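20/09/1999

Went through the Molleck returns again. Vemus says all 79 solenoids were pull-tested before shipping. I doubt it. Of the 13 I tried this morning, two stuck at half stroke, and their sheet lists both as good.
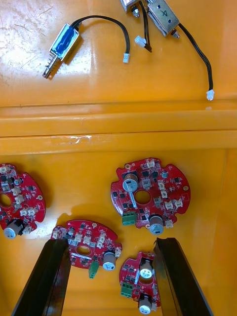
Zudow wants to blame the driver boards, and I'm not buying that either until someone swaps one and the fault follows it. For now the round red boards stay in the lower part of the yellow bin, solenoids on the upper level. The one with the handwritten 4 has no entry in my log — don't use it as a reference. Check the white connectors before blaming any coil.

Pálfi's figure of 3,044 cycles has no load given. Worthless without it. Rerun in October.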